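Leave the school dinner hour alone
Rizwan Ansari
16th October 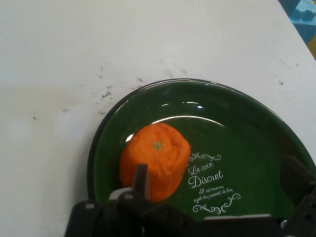
Something orange on a green plate. Lunch takes longer than most timetables allow.

Urkstead High has cut its lunch break to 35 minutes, and the letter sent to parents in September called this a modest change. I have two children there and I don't think it is modest at all.

The school's case is easy to follow. A shorter break means fewer arguments in the yard, and the day can finish earlier, so the Brendach bus leaves before the traffic builds up. Staff were asked and most agreed. I would probably have agreed as well if I had to stand outside in November keeping two year groups off the wet grass.

But look at what has to fit. There are 222 children in the second sitting and 136 seats in the hall. A child at the back of the queue gets a tray with ten minutes left, then has to find a chair. My daughter has stopped queuing. She takes a cereal bar and eats it on the stairs, and she comes home at four in a foul mood and goes through half a loaf.

Sidra Minhas, who ran the kitchen at Rowlands Primary until she retired, told me the hot meals were always the first thing to go. Children pick whatever can be carried. The kitchen sees that the stew isn't selling and makes less of it, and after a year or so somebody says there is no demand.

There is also the matter of talking. I learned very little in the afternoons at school, but I did learn how to sit at a table with people I hadn't chosen and get through a meal with them. My own school in Binau gave us an hour and ten minutes. We were bored for some of it, and I don't see the harm in that.

The head has said the new times will be looked at again after Easter. I would like them looked at sooner, and by someone who has joined the back of the queue and tried to eat a plate of stew before the bell — sitting down, with a fork.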